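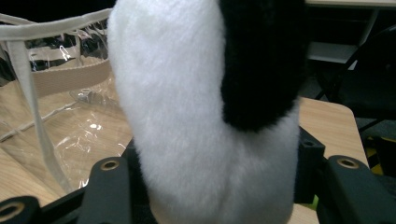
Bagging the Plush: Gallery Notes from the Undbridge Storage Trial

Pages by Minttu Laaksonen, soft goods storage, Flitville Toy Library

These notes cover one part of our August storage trial at the Undbridge branch: putting large plush into clear bags for shelf storage. The toy library has more than 2000 catalogued items, and soft toys take up a share of the shelving well out of proportion to how often they go out on loan. The old cardboard cartons were opaque, shed fibre and had to be opened to confirm what was inside. The clear bags are meant to fix the second complaint at least.

The toy is a white faux fur piece with black patches and two green leaf shapes. It is catalogued under Flirkus, the label name we use for the whole set of leaf-topped animals donated to the branch. The species is recorded as "creature, unspecified" and I have no plans to revise that.

Fur condition

The fur is dense and a little shaggy, white over most of the body with deep black patches. White fibres cross into the black along the join, so the colour boundary is soft. Check this line before bagging. Matted fibre there is easy to miss and it sets if it is compressed for a few months.

Brush with a wide-tooth pet comb, short strokes, following the lay of the pile. Work from the lower body upward and leave the leaves alone, as the felt on our other Flirkus pieces has pilled badly from over-handling. Five minutes is plenty for a toy this size. Do not use a fabric shaver on faux fur of any colour.

Bag and fit

The bag is transparent, with a white fabric binding along the rim and a white strap. The material is stiff enough to stand open in a box-like shape, though the rim creases and one wall bows outward a little. I would rate the stiffness as adequate. A softer bag needs one person to hold it and another to load it, and we are rarely staffed for that.

Load the toy base first, head up. A round-bodied toy will tend to lean back against the rear wall and can be left that way, provided the head is clear of the rim. Wings, flaps and ears should lie in their natural direction. If a flap has to be folded to get the bag shut, go up one bag size.

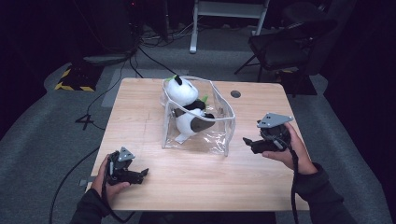
Sizing has been the main source of argument at Undbridge. The Pietrzak chart, which we inherited with the shelving, works from seated height only and takes no account of width. It is fine for bears. For anything with a round body it comes out one size too small, and the seams end up carrying the load. My revised method is to measure the widest point with the toy upright, add 4 cm, and choose the bag from that figure. Height is checked afterward, and only matters for the top shelf.

Catalogue cards go in last, printed side facing out, on the side that will face the aisle. Adhesive labels on the bag itself were tried in the first round and abandoned. They lifted at the corners in the summer humidity and left a grey residue that picked up lint.

Work surface

Bagging is done on a bare table. The one used for this set has a pale wood-grain top with rounded corners and a small round cable grommet hole, which has no bearing on the work except that name tags fall down it. A light surface does have one drawback: white fibre is hard to see against it, particularly under overhead lights. Wipe the whole top with a damp microfibre cloth between toys, along the grain, and check the cloth for colour.

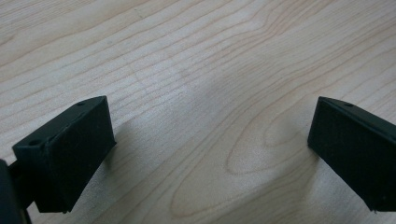

Let the surface dry fully before the next bag goes down. Moisture trapped under a clear base is slow to leave and will fog the plastic. We allow a quarter of an hour at Undbridge with the window open, longer in winter when the heating is off in the back room.

Shelving is straightforward. One row deep, no stacking, straps to the front. The lower shelves hold 25 bags of mixed sizes if they are loaded in catalogue order, a few more if they are not, but then retrieval takes twice as long and the gain is lost. Keep plush off the window bay entirely - the black fur on two earlier donations faded to a rust brown in a single season.

Bags are opened and aired twice a year. The comb, cloths and spare cards are kept in the drawer marked Soft Goods, second from the top. Please put the comb back.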